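**Ticket 718 – Left/right tip offset in bimanual handoff, Brukeo cell**

Component: handoff planner, hand-eye calibration
Reported by: Mirela Portela
Assigned to: Hnat Kushnir
Status: fix merged, monitoring

**Symptom**

When both grippers are commanded to the shared handoff pose, the planner reports a tip gap of 8 mm. The tips are visibly closer than that. On several attempts the collision monitor tripped before the planner thought contact was possible, and both arms went to protective hold. The fault is repeatable from a cold start of the stack.

**Log excerpt**

```
[handoff] state: APPROACH
[handoff] planned tip gap: 8 mm
[monitor] external torque over limit, right wrist
[handoff] state: HOLD (both)
```

**First checks (Mirela)**

- Joint zeros re-read on both arms. No change.
- Gripper width feedback agrees with the commanded width.
- Restarted the planner with the collision meshes from Helldale in place of ours. Same fault.
- Drove both arms to the handoff pose by hand with the monitor in log-only mode, checkerboards left on the table.

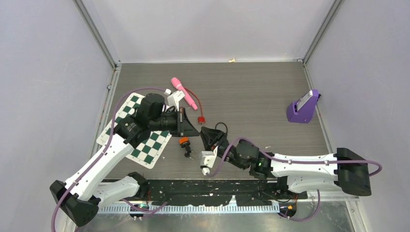
The joint readings at this pose match the plan, so the controllers are going where they are told. That leaves the base-to-base transform or the tool frames. Genji Shibata asked for the transform tree and found two publishers for the right tool frame: one from the Teixeira launch file, one from the calibration node. Whichever started last won.

**Root cause**

The Teixeira launch file still carried a static tool frame from before the camera brackets were changed last May. The calibration node solved the wrist camera pose correctly, then hung it off the stale frame. The left arm had the same duplicate, but its two values agreed closely enough to hide it.

**Fix**

1. Removed the static tool frames from the launch file.
2. Calibration node now refuses to start if another publisher owns the frame.
3. Re-solved hand-eye for both arms. The reported gap at the handoff pose dropped to 2 mm.

Kobina Ansah asked whether the grasp pipeline was affected too. It was – the Rorura pose estimator reads the wrist camera through the same chain. Grasp checks were repeated on the padlock, shackle up, with the other arm held close by so that its fingers fall inside the wrist view. 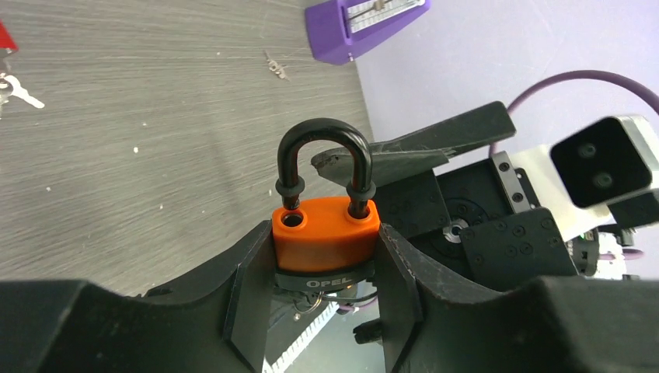
Last modified: February 2023 by hkushnir

The estimator used to merge the second arm's fingers with the shackle whenever they overlapped in the view. The self-filter was masking the other arm in the wrong place because it used the stale frame as well. With the new frame the mask lines up, and the shackle comes back as its own segment. We ran 5 grasps and read the segment output after each one.

**Still open**

- The mask margin is hard-coded. Dirceu Sales wants it in the config file, per gripper.
- Dark finger against dark shackle still gives a ragged boundary in the mask. It does not change the grasp pose, so I am leaving it out of this ticket.
- The startup check prints the frame name but not the node that owns it. Needs both.

Leave the monitor at its normal limit. If the hold comes back, attach the transform tree dump and the launch arguments before restarting anything.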